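小型ゴミ箱のゴミ袋交換手順(卓上・デスク脇用、角型)

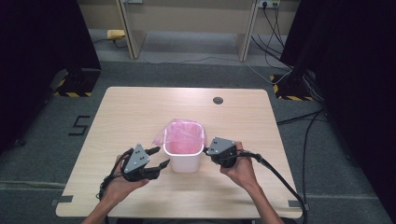
本ページでは、容量の小さい角型ゴミ箱に市販のポリ袋を掛け、使用後に外して交換するまでの手順をまとめる。対象は事務机の脇、洗面所、会議室などに置く樹脂製の小型品で、ペダル式や蓋付きのものは含まない。袋の口を縁の外側に折り返す掛け方を基本とする。写真の白いゴミ箱では、ピンクの半透明の袋が縁を越えて外側に折り返され、左側に余りが集まって膨らんでいる。この余りの処理が仕上がりと外れにくさを左右するため、手順4で詳しく扱う。

用意するもの

・角型の小型ゴミ箱
・ポリ袋(寸法は次項を参照)
・乾いた布 1枚
・中性洗剤を薄めた水で絞った布 1枚
・輪ゴムまたは面ファスナー付きバンド(必要な場合のみ)

袋の寸法の選び方

袋の表示容量だけで選ぶと、幅が足りずに縁に掛からないことがある。必要なのは口の周長と袋の深さの二つである。

口の周長は、ゴミ箱の縁の外側に紐を一周させ、その長さを測る。平らに置いた袋の幅を2倍した値が袋の口の周長になるので、この値が縁の周長より大きいものを選ぶ。差が小さすぎると折り返すときに袋が伸び、角の部分から裂ける。差が大きすぎると余りが増える。周長800 mmのゴミ箱であれば、平置きの幅が400 mmを超える袋が候補になる。450 mm幅なら周長は900 mmで、余りは100 mmとなり扱いやすい。

深さは、ゴミ箱の内側の高さに底面の短辺の半分を足し、さらに折り返し分を加える。折り返し分は60 mmから80 mmを見込む。これより短いと、中身の重みで袋が内側へ引き込まれる。

手元ではMetexの角型ゴミ箱にDruvportの薄手袋を合わせている。同じゴミ箱にJiseroの厚手袋も試したが、折り返しの形は保ちやすい反面、余りを結ぶと結び目が大きくなる。紙ごみ中心なら薄手、湿ったものを入れるなら厚手とする。

手順1 ゴミ箱を空にして拭く

古い袋を外したら、内側を底から縁に向かって拭く。角に丸みのあるものは汚れが溜まりにくいが、底と側面の境目は別に拭く。縁の裏側には折り返しの下に入った埃が付着しているので、指を布に包んで一周させる。最後に乾いた布で水分を取る。水分が残ると袋が側面に貼り付き、底まで下りない。

作業は腰の高さの机に載せて行うと縁の裏側まで目が届く。床置きのまま作業すると底の外側を拭き忘れやすい。机に載せる場合は、先に底の外側を拭いておく。配線孔のある机では、ゴミ箱を孔から離して置く。外した輪ゴムなどの小物が落ちると回収に手間がかかる。

手順2 袋を開く

袋の口を両手の指で挟み、前後に擦り合わせて開く。開かないときは指先をわずかに湿らせる。口が開いたら袋を上下に一度振り、空気を入れて全体を膨らませる。底の溶着部が折れたまま張り付いている袋は、この段階で手を差し入れて広げておく。

手順3 袋を入れる

膨らませた袋を底からゴミ箱に入れ、拳で底の四隅へ軽く押し当てる。爪を立てない。袋とゴミ箱の間に空気が残ると袋が浮き上がるため、片側の縁を指で少し浮かせ、反対の手で内側から袋を押して空気を逃がす。

角型の場合、袋の脇の折り線を短辺の中央に合わせると、長辺側の面に皺が寄りにくい。折り線のない袋では向きを気にしなくてよい。

手順4 縁に折り返し、余りをまとめる

長辺の片側から折り返す。縁の外側に60 mm以上出し、手のひらで側面に沿わせて押さえる。次に対面の長辺、最後に短辺の順で折り返す。一周を順に回しながら折り返すと余りが最後の角に集中し、袋が斜めに引かれる。

余りの処理には次の三通りがある。

(a) そのまま寄せる
余りを短辺の一方に集め、外側に垂らす。最も早い。交換回数が多い場所に向く。見た目はやや嵩張り、ゴミ箱を壁際に置く場合は余りのある側を壁に向ける。

(b) ねじって挟む
集めた余りを2回ねじり、折り返した袋と側面の間に下から差し込む。結び目がないため外すときも早い。ねじりすぎると縁に掛かった部分が締まり、内側の袋が引き上げられる。

(c) 結ぶ
余りをつまんで一度だけ結ぶ。保持力は最も高い。結び目は縁のすぐ下に来るようにする。二重に結ぶと外すときに切ることになるため避ける。

通常は(b)を標準とし、袋の余りが150 mmを超えるときだけ(c)を用いる。余りが少なく差し込めないときは(a)でよい。Gerlachの留めバンドのような補助具を使う場合は、折り返しの上から縁の直下に掛ける。バンドの幅が折り返しの幅より広いと下側が浮くので、先に折り返しを深くしておく。

手順5 確認

ゴミ箱の底の中央を内側から指で押し、袋が縁から引き込まれないことを見る。引き込まれる場合は深さが不足しているか、空気が残っている。手順3に戻る。四隅のうち一箇所だけ張っているときは、対角の折り返しを少し緩めると均等になる。

袋の外し方

中身が縁から30 mm下に達する前に交換する。外すときは、(b)なら差し込みを抜き、(c)なら結び目を解く。折り返しを四辺とも起こしてから口を中央に寄せ、空気を押し出して縛る。縛ったあとで真上に引き上げる。途中で止まるときは底が吸い付いているので、ゴミ箱を片手で押さえ、袋を左右に軽く揺すって空気を入れる。力任せに引くと底の溶着部が切れる。

予備の袋をゴミ箱の底に敷いておく方法もある。交換は早くなるが、袋が破れて液が漏れた場合に予備まで汚れる。紙ごみ専用の箱に限る。敷くのは5枚までとし、平らに畳む。

不具合と対処

・袋が縁から外れる
折り返しの不足、または袋の口が大きすぎる。折り返しを80 mmに増やし、余りを(c)で結ぶ。

・角で裂ける
袋の周長が足りない。幅が一段大きい袋に替える。縁に成形時のバリがあるときは目の細かい紙やすりで落とす。

・底まで袋が下りない
側面の水分、または袋の幅の不足。乾拭きして入れ直す。

・静電気で袋が手や側面に付く
乾燥した時期に起きやすい。固く絞った布で縁を一周拭き、表面が乾いたのを見てから袋を掛ける。

・臭いが残る
袋の交換では取れない。洗剤で洗い、完全に乾かす。6月のように湿度の高い時期は、伏せたまま置かず横に倒して乾かす。

更新日 2026年10月29日
袋寸法の計算と手順4の(c)の適用条件を改めた。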